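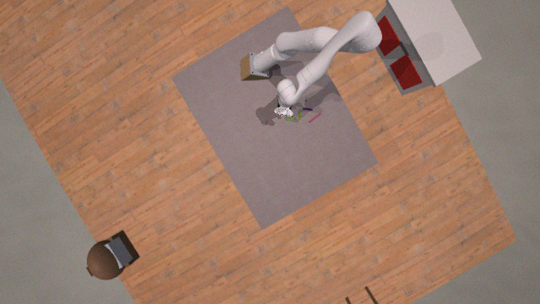 Two Days Among the Fiddle Makers

The Trollbridge Instrument Fair is held every November in a former bus depot, and the first thing you learn is that bus depots were not built with the mandolin in mind. By ten in the morning there were 200 people in the hall, and every one of them was trying out an instrument by playing the first half of a different tune. I play guitar in a trio that has never been accused of being quiet, and I had to go and stand in the parking lot for a while.

I had come for strings and a new strap. My bandmates had made me say this out loud before I left.

The strings took five minutes. The strap took longer, as the strap man was also the man with the soup. After that I had the rest of the weekend to fill, so I signed up for the workshop tour at Bralik, who make fiddles and small guitars upstairs from a tire shop on the far side of the river. Our guide was Minoru Mizuno, who has been there long enough to talk about spruce the way other people talk about their in-laws. He passed around two tops that looked identical to me and asked which was better. We voted. We were wrong. He seemed pleased.

The bending room was the best of it. A side goes over a hot iron and either becomes a guitar or becomes kindling, and there's a box by the door for the second kind. Mizuno said the box used to be bigger. He let a woman from our group have a go, and she did so well that the rest of us found reasons to look at the clamps.

Back at the depot the evening concert started 12 minutes late, which in folk music counts as early. Hjaltested opened – two fiddles, a harmonium and long stories about ferries. Then came Anine, alone with a borrowed guitar, and she got that awful echoing hall to go completely silent. Even the soup stopped. She played one slow waltz I've been trying to work out ever since, and I still have the middle part wrong.

On the second afternoon I went back to the Bralik table to say thanks and made the mistake of picking up a little parlor guitar, priced at $579 with a scratch on the back. I put it down. I walked all the way to the door. The case, I would like my bandmates to know, was included.

We're playing the back room again next month, and I'll be using it on at least one song, whatever the vote was.

Print this page | E-mail to a friend
2 comments | 12 shares
Contact | Copyright, all rights reserved | Back to top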